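The Roses That Never Need Water

I grew up in a house where fake flowers were considered a little bit embarrassing. My grandmother kept a basket of plastic daisies on top of the television set, and my mother would quietly move it to the hall closet whenever company was expected. So it took me a good long while to come around, and I want to tell you how it happened, because I think plenty of people are standing right where I stood.

It began with a north-facing apartment in Kumdale and a windowsill where everything I bought was dead inside of 9 days. One August I walked into Mamani, the little home goods shop by the bus station, to get out of the heat, and came out with a single red rose wrapped in brown paper. It cost less than lunch. It sat in a jar by my kitchen sink all winter, and every morning I was happier to see it than I had any right to be!

What won me over was the small stuff. The old plastic daisies had petals like bottle caps, but the makers have come a long way since then. A good rose has some depth to its color, so the folds go darker as they tuck into one another. And do turn it over and look underneath, where the corners tend to get cut.

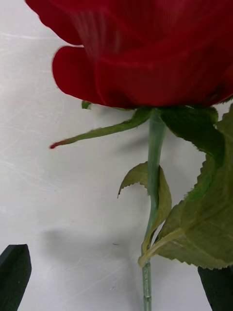 Long green sepals under a deep crimson bloom, one of them tipped in reddish brown.

I'm a great believer in the sepals. Nine shoppers out of ten look at the face of the flower and nothing else, and yet once it's in a vase on a shelf, you spend half your life seeing it from below. A sepal with a bit of fuzz on it, or a leaf with a toothed edge, does more for a bouquet than another dozen petals.

Now, a red rose on its own can feel like Valentine's Day got stuck. I tried white lilies with mine (too much like a church) and then some yellow tulips from Fluvo that I still haven't forgiven. Blue hydrangea was the one. The pale blue cools the red right down, and the big loose head fills the space that a tight rose leaves empty. I like to lay everything flat on a white table before a single stem goes near a vase - one rose beside one hydrangea, pair by pair, with the rose just overlapping the edge of the blue. You can shuffle them for as long as you please that way, and the leaves don't snag on each other. 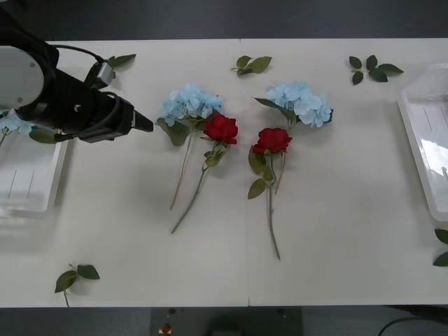
Putting It All Together

Start with the hydrangeas, since they're the widest, and let them lean on the rim. The roses go in after that, a touch higher, tucked close to the blue. Bend the stems a little if they'll let you. Real flowers hardly ever stand up straight, and neither should these.

Choose a vase you can't see through, or fill a clear one with pebbles. My own favorite is a squat cream pitcher from Woretti that cost me 24 dollars and has a chip on the handle. As for dust, a hair dryer on the cool setting every couple of weeks takes care of it, and a soft paintbrush gets down into the folds of the roses. Keep them out of strong sun, too, or the blue may fade before the red does.

My mother came to visit this spring. She smelled the hydrangeas, gave me a look, and asked me where I'd bought them.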